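**Progress report: Pomo produce sorting and packing table**
Submitted by Grolum to the Govar fund, 17/12/2018
Site: Guimarães

Work on the second phase of Pomo continued through the period under review. The grant supports the preparation of mixed fruit and vegetable portions for household distribution, and the funds released in November were applied to the sorting stage, as agreed in the revised work plan. Spending remains within the approved budget lines. A financial statement will follow under separate cover.

### 1. Work completed

The old steel bench has been withdrawn from the sorting room. Sorting is now carried out on a butcher-block tabletop in light wood, which was oiled twice before use and has been approved for whole, unpeeled produce. Cutting is not permitted on it. The surface is wiped down at the end of each session with the same product used in the adjoining kitchen.

Citrus and peppers were chosen as the first items for the new arrangement. Both keep well at room temperature for the length of a session, and both had caused difficulty at the old bench, where fruit of different kinds was regularly placed in one container. Under the current procedure citrus goes into a light gray plastic basket and peppers into a white tray. Baskets are filled in a single layer.

A total of 172 portions were prepared during the period, against a target of 80 for the first phase and no fixed target for the second. We propose that a target be set at the next review.

### 2. Matters outstanding

Two points in the work plan have not been closed.

The first concerns peppers. Red and green peppers are delivered together, and the procedure does not state whether they are to be separated by color before they are placed in the tray. Practice has varied between sessions. A written rule is in preparation and will be attached to the procedure as Annex 3.

The second concerns the size of the white tray. It holds small peppers without difficulty, but larger varieties were delivered on 2 occasions and had to be set aside in a carton. A deeper tray has been priced and can be met from the existing allocation for small equipment. Approval is requested.

The labels foreseen in the work plan have been printed but are not yet in use. The adhesive left a residue on the baskets during washing, and the supplier has agreed to replace the full order at no cost.

### 3. Next period

Sorting will continue with the same two groups of produce until the written rule is in place. Onions and apples will then be added, in that order. The session log will be kept in its present form, with one additional column for items set aside. Storage shelving for clean baskets is to be fitted on the wall nearest the door, and the quotation is included with the financial statement.

Grolum asks the fund to confirm the deeper tray and the proposed order of work before the next release.

### 4. Sorting table, peppers and citrus

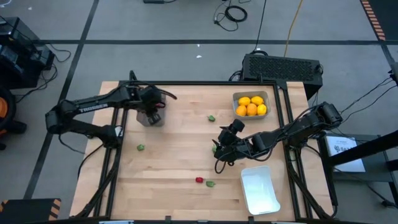 Govar replied that the deeper tray may be purchased from the small equipment allocation, and that the order of work is accepted on condition that Annex 3 is received before onions are added. It asked in addition whether the single-layer rule for citrus is to apply to apples as well, and requested that the answer be entered in the procedure.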